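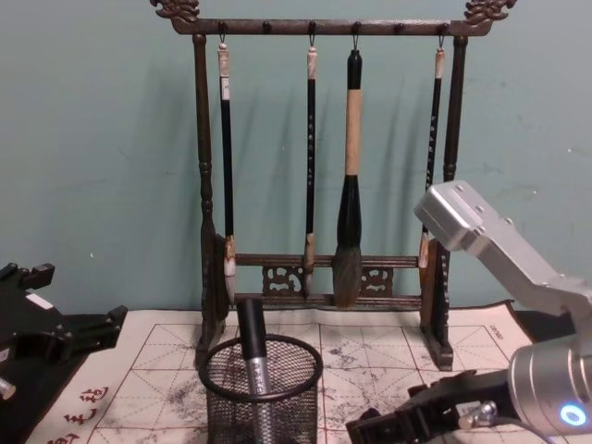
4.2 Gripper comparison on hanging tools

Rack task next. Four brushes on hooks, one rack, two arms either side, same controller gains as in 4.1. We compared the Mireck parallel fingers with the Grata set, which has a softer pad and a wider opening. Each set did 151 attempts, so 302 in total, all started from the same home pose. Lift, clear the hook, hold, put back. A trial counts as failed if the cord stays on the hook or a neighbouring brush is knocked off.

Thin shafts were harder than we expected. The Mireck fingers close flat and the shaft rolls between them, then the cord twists and won't come free. The Grata pads held better but are thick, and on the inner brushes they hit the next shaft along — mostly when coming in from the side. The big brush was easy for both. Weight helps, it swings less.

Swing is the main cost in time. After a touch we wait for the brush to settle, up to 3000 ms, before the arm is allowed to try again. Iresha Gamage tuned this by hand and we did not revisit it. Shorter waits gave more missed grasps in piloting but the numbers were to few to report.

Wrist camera against chest-height camera: see Figure 6.
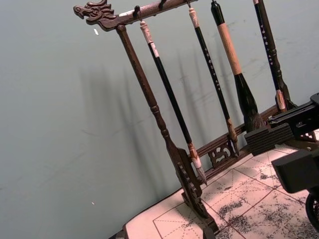 Why not use the wrist view alone? The gripper hides part of the target close in, so the policy loses the tip and the cord at the point where it needs them, and the second view fills that gap.

Figure 6. Wrist view of the rack, gripper at lower right.

With both views the model trained on 644 demonstrations. The single-view model had 416, as the rest were dropped when the Skorkdale logger lost sync. So the comparision is not quite even, and we make no strong claim from it. Le Goff controller results are in 4.3, same rack, same start poses.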